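4. The Simulated Room Task
7 min read 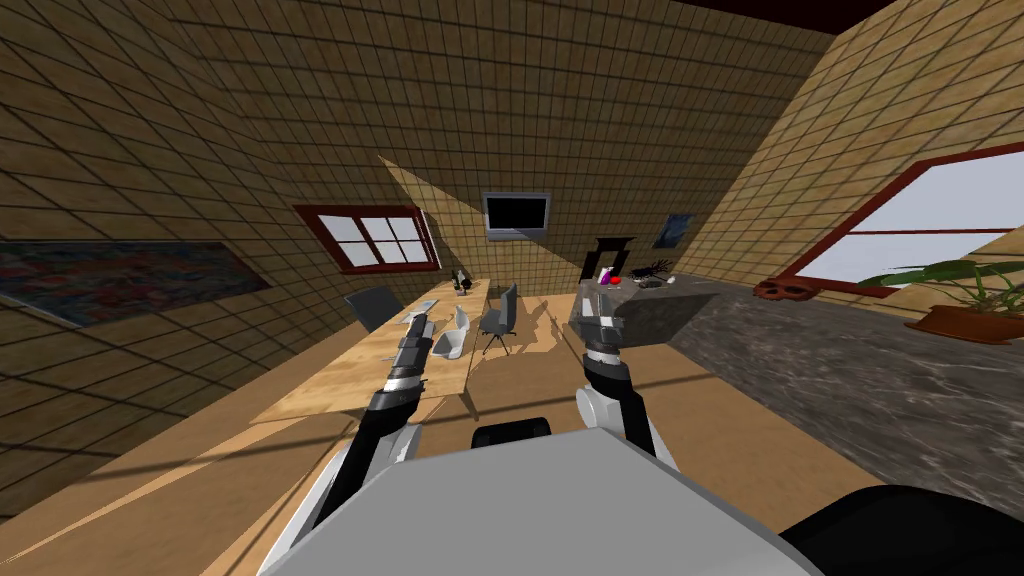

Figure 4. Simulated room used in the second half of the student project.

The second half of the project moved the students from single-arm exercises to a two-armed robot in a simulated room. Each pair wrote a short controller and ran it on the department's machines, with no hardware involved until the final week in June. The main difficulty was choosing which arm should act. In the view in Figure 4, the left gripper is just above the wooden table, near a flat grey device, while the right gripper is in front of the stone counter. Most pairs began with a fixed rule that gave the table to the left arm and the counter to the right. The rule was easy to write but failed when the robot's base was turned, and five pairs replaced it with a distance check.

4.1 Runs and marking

Each pair was allowed 400 runs. A run ended when the gripper reached its target or after 165 seconds. Contact with furniture was logged but did not end the run, as we wanted students to read the logs and find the cause themselves. Reports were marked by Khổng and Leitner separately, and marks that differed by more than 10 points were discussed.

The tilt of the camera view caused more trouble than we had planned for. Several students took positions straight from the picture without first converting them to the robot's own coordinates. We now teach the conversion in the first session.

Comments

Darlene Fehr: Did pairs share their logs with each other, or only with the markers?

Bijan Khosravi: Only with the markers. We may change that next year.

Omid Mazandarani: Is the distance check measured from the shoulder or the gripper? Section 4 doesn't say.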